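栏目:机器人 / 实测手记

三副夹爪,一个抽屉

下午到的Istier。两层小楼,一楼原来是修钟表的,现在摆了五张台子,线缆从天花板垂下来,走路得低头。Bastien Besson在最里面那张台子后面,没站起来,抬了抬手里的六角扳手,算打过招呼。

九月,热。风扇对着控制柜吹,不对着人吹。

他这周在比三副夹爪。Culton的,Rebelo的,还有一副Atmont,刚拆封,泡沫还扔在地上。同一条机械臂,同一个控制器,腕部相机也不换,只换手。比什么?开抽屉。我本来以为会看到叠积木或者插销子之类,结果他说那些早做腻了,“积木谁都夹得起来”。

抽屉难在哪。拉手小,又滑,形状还不规矩。人的手指头往上一搭,不用想,肉会自己让开一点。夹爪没有肉。力小了打滑,力大了整个柜子跟着走,再大一点,拉手歪了。柜子他故意没固定,桌上放着就行,跟家里一样。“你家的小柜子用螺丝拧在桌上吗?”没有。好吧。

Culton先上。平行开合,两片硬指,指面贴一层橡胶。老东西了,用的人多,资料也全,装上去五分钟不到就能动。毛病也是老毛病,行程短,指头粗,靠近拉手的时候侧面先撞上面板。Besson把接近角改了两次,第三次才夹住。夹住之后倒是稳,一路拉到底,没有抖。我在本子上写:笨,但是老实。

中间停了一会儿,控制器报通信超时。查了半天,是网线接头没插紧。这种事报告里从来不写,可是一天的时间有一半花在这上头。他去泡了咖啡,给我也泡了一杯,太浓。

Rebelo轻得多,拿在手里像玩具。三根指头,每根一个电机,理论上能绕着拉手包过去。理论上。标定就折腾掉60分钟,零点老是漂,重启一次漂一次。Besson一边敲命令一边骂,骂的是法语,我没全听懂,大意是写驱动的人应该自己来用用看。动起来确实漂亮,慢慢合拢,像在捏一颗葡萄。问题是太慢,而且它占地方,三根指头张开的时候相机基本什么都看不见了,全靠关节读数在猜。

相机这件事值得多说两句。很多人挑夹爪只看负载、行程、价钱,忘了腕部相机就挂在旁边,手长什么样,直接决定它看得见什么。指头太宽,目标最后几公分整个被挡住,算法再好也是瞎子。Besson说他现在选手,第一件事是装上去看画面,别的先放一边。

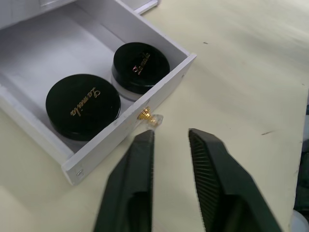
所以他偏爱细一点的、往前收尖的指形。张开以后中间留得出一块空,拉手和面板能一直待在画面里,到最后一刻还可以修正。水晶那种多面的拉手又是另外一个麻烦,透明,反光,深度数据一塌糊涂,换个灯位就变一个样。他的土办法是不去认透明的那部分,认下面的金色底座,再往外推一段距离。土,好用。指面上的细棱也有讲究,棱的方向跟受力方向横着来,才挂得住;顺着来就等于没有。他以前装反过,查了一个下午的力控参数,最后发现是垫片的问提。

抽屉里还搁着两个黑盖子的小罐,也算进测试里。空抽屉和有东西的抽屉,拉起来不是一回事。猛地一拽,罐子会滑,会撞。评分里专门有一项,开完之后里面的东西有没有跑位。我问这一项占多少,他想了想说看心情,然后又说不是,占得不少,因为客户看演示的时候盯的就是这个,抽屉开没开他们反而不太在意。

Atmont最后。价钱也最贵,Besson不肯让我写数字。带触觉,指腹里埋了传感层,屏幕上一块彩色的斑,压上去斑就变形。第一次合拢就夹住了,他自己都愣了一下。接下来连做11次,掉了一次,那次是我靠在桌子上了。抱歉。

不过他没有急着夸。传感层怕磨,抽屉这种带棱角的拉手一天夹到晚,能撑多久谁也不知道,厂家给的寿命是拿光滑圆柱测的。备件要等,上回等了有大约3个礼拜。还有发热,手背那一块摸上去烫手,他在上面贴了片散热铝片,用的是双面胶,边上翘起来了。

我问那到底选哪一个。

他没有马上答,先把Atmont拆下来,擦干净,收进盒子。拆的时候掉了一颗螺丝,两个人趴地上找,找到了,在风扇底座下面。然后他说,日常跑数据用Culton,坏了不心疼,指头自己打印一对细的换上。要拍视频给人看,上Atmont。Rebelo呢?Rebelo等下一版固件吧,机械是好机械,就是软件欠着。

这个回答跟我在别的实验室听到的差不多。大家嘴上聊灵巧手,聊触觉,真到了半夜要跑通宵的时候,装上去的还是两片指头的平行夹爪。倒也不是保守。通宵跑的东西,早上来了得还在跑。换指头十分钟,换传感器要写邮件、填单子、等快递,中间项目就停着。

有个细节我路上一直在想。收工以前他又让机械臂做了一遍关抽屉。开的动作有评分表,有录像,关就没有,三家的资料里也都没提。他说关其实更难,推的时候没有东西可夹,全靠指尖顶着面板,偏一点抽屉就卡在滑道里。那天换回Culton的硬指去推,卡了两回,第三回进去了,留了一条缝。他伸手按了一下,关了灯。

他说下个月专门测关抽屉,叫我再来。咖啡我自己带。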